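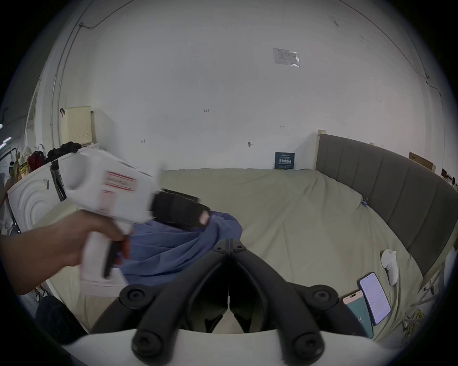

**Muss das Bett gemacht sein, bevor ich Wäsche darauf zusammenlege?**

Ein glattes Laken hilft natürlich, aber ein paar Falten schaden wirklich nicht! Streichen Sie nur die Stelle glatt, auf der Sie falten - der Rest darf ruhig zerknittert bleiben, das machen wir im Gästehaus Tollard auch so.

**Mein Spannlaken rutscht ständig. Was kann ich tun?**

Kleine Klammern am Rand, gern nah am Kopfteil, wirken oft Wunder. Im Wäscheschrank liegen 16 Stück für unsere Gäste bereit, bedienen Sie sich also bitte.

**Wie falte ich ein blaues Knäuel, das frisch aus dem Korb kommt?**

Erst ausschütteln, dann flach in die Mitte legen und von innen nach außen glattstreichen, Ärmel oder Zipfel ganz zum Schluss. 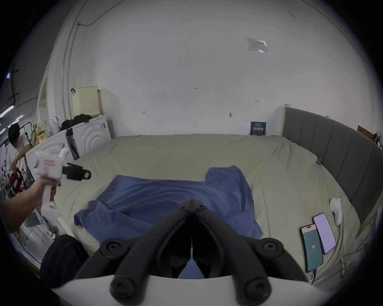 Danach schlagen Sie beide Seiten ein und falten von unten nach oben, ganz ohne Eile.

**Darf mein Handy beim Falten auf dem Bett laden?**

Lieber nicht, auch wenn es bequem ist. Unter Stoff staut sich die Wärme, und Kabel verschwinden gern in der Wäsche - legen Sie beides auf den Nachttisch.

**Wie pflege ich das gepolsterte Kopfteil?**

Mit der weichen Bürste, immer den senkrechten Nähten entlang. Im November saugen wir alle Polster gründlich ab.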